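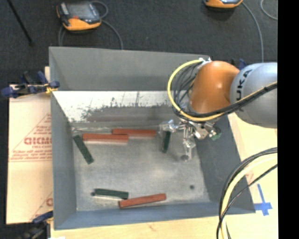

Zandeo Bin Picking Cell
Setting up, routine care and repair

Product group: Handling and sorting
Supplied by: Hiebert Automation, Rotstead
Page last revised: February 16, 2020

The Zandeo cell is a bench-mounted unit for picking small parts from an open metal bin. It is supplied to colleges, test houses and small workshops. The notes on this page apply to cells fitted with the Julta two-finger gripper. Customers with the suction head should ask for the separate sheet.

Placing the bin

The bin must be clamped to the bench at the rim before the arm is switched on. Clamps are to be tightened by hand only. The handles must point away from the arm, and the jaw pads must lie flat against the metal. Once the bin is in position, its corners should be marked on the bench with coloured tape so that it can be put back in the same place after cleaning.

If the bin has been moved, the arm must be taught its position again. Choose Bin Frame on the pendant, touch the pointer to the three reference points in the order given, and save. A cell that has been knocked but not visibly shifted should be treated as moved.

Cables

Cables on the arm are tied at the wrist joint and again further back along the arm. The loop between the two ties must be long enough for the wrist to turn 90 degrees in either direction without pulling. To check this, run the wrist through its full working range at slow speed with the bin empty and watch the loop throughout. A loop that touches the rim of the bin is too long and should be drawn back through the rear tie.

Ties are to be replaced whenever the gripper is taken off. Do not reuse a tie, and do not use metal clips. Spare lengths of pendant cable should be kept clear of the bin and of the path of the arm.

Gripper

The fingers are wearing parts. They should be inspected every 100 hours of running and changed after 300 hours, or sooner if a crack, a chip or a cloudy patch is found near the fixing screws. Both fingers are changed together.

To change the fingers:
Move the arm to the Service position and press the emergency stop.
Shut off the air and let the pressure fall to zero.
Undo the two screws on each finger and draw the finger straight off.
Wipe the seat with a dry cloth.
Fit the new finger, tighten the screws evenly and turn the air back on.
Run the open and close test from the pendant before loading any parts.

If the fingers close unevenly, check the seats for dirt before adjusting the bracket. A bracket that has been bent in a collision must be returned to Rotstead and may not be straightened on site.

Bin floor

Scuffs and dull patches on the floor of the bin do not affect picking in the standard mode. Dents do, and a dented bin should be replaced. Clean with a damp cloth and mild soap. Scouring powder leaves bright marks which may be read as parts when the overhead lamp is on.

Service

A full service is due at 3000 hours. It covers the wrist seals, the gripper bracket, all cable ties and a fresh Bin Frame. Work inside the arm itself is carried out only by engineers from Hiebert. The serial number of the cell should be quoted with every request.

Spare parts

Finger set, pair
Finger screws, bag
Wrist cable ties, bag
Rim clamp
Replacement bin, metal
Seat cleaning cloths

Orders placed in June are sent after the summer stock check.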